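# What changed in our packing room

My name is Telma Leiva and I have worked at Wollness for nine years, first at the packing tables and now in planning. We make small household things and send them out in boxes. When the company decided to bring in robot arms, I was asked to keep a gallery page for the colleagues in our other building, with some words for each part of the work. We try everything in simulation first, so the rooms are made by computer.
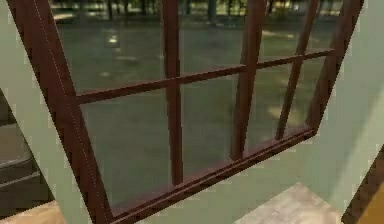
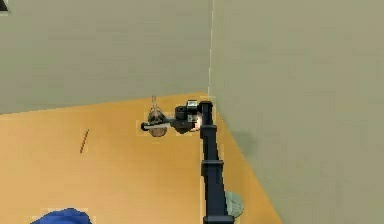 The work of my team has moved from the hands to the preparation. Before Homach, which is our name for the project, a new product came to the tables on one morning and by lunch everybody had found their own way to pick it up. Now we must decide this way in advance and write it down. An arm with a gripper that holds one small thing over the floor, a thin stem pointing up and the wide part hanging down, can look very simple, but my colleagues discussed for two afternoons where a piece with such a form should be taken. The packers knew much more about this than the drawings did.

**The list of pieces**

We have 2,693 different pieces in the catalogue. For the first stage we selected 679, mostly the ones that people find tiring because they are small and come in long series. The glass pieces stay with the packers, and I think they will stay there for a long time.

**The people**

Llinos Penry was the fastest packer on the early shift. Today she spends half of her day on Osetti, the program where we plan the tests, and the other half at her old table. She told me that her shoulders are better but she misses the talking. At the table you can talk while you work. In front of the screen you become quiet, and at four o'clock you notice that you have said nothing since the coffee.

Two colleagues did not want to change and they asked to go to the goods entrance. This was accepted. One of them still comes to us when a carton is difficult to fold.

**The hours**

A series of 1,000 pieces was before a full shift for two persons, with sore fingers at the end. In the plan the same series is given to the arm, and one person checks the boxes and fills the trays. We have asked that this person changes every two hours, as the checking is more boring than the packing. The answer from the office should come in December.

**Still open**

The wage group for the people who work with Osetti is not decided. Also the training: the first course was in the evening, and for parents with small children this was not possible. The next one starts at ten in the morning, in the room beside the canteen. Please write your name on the paper at the door if you want to join.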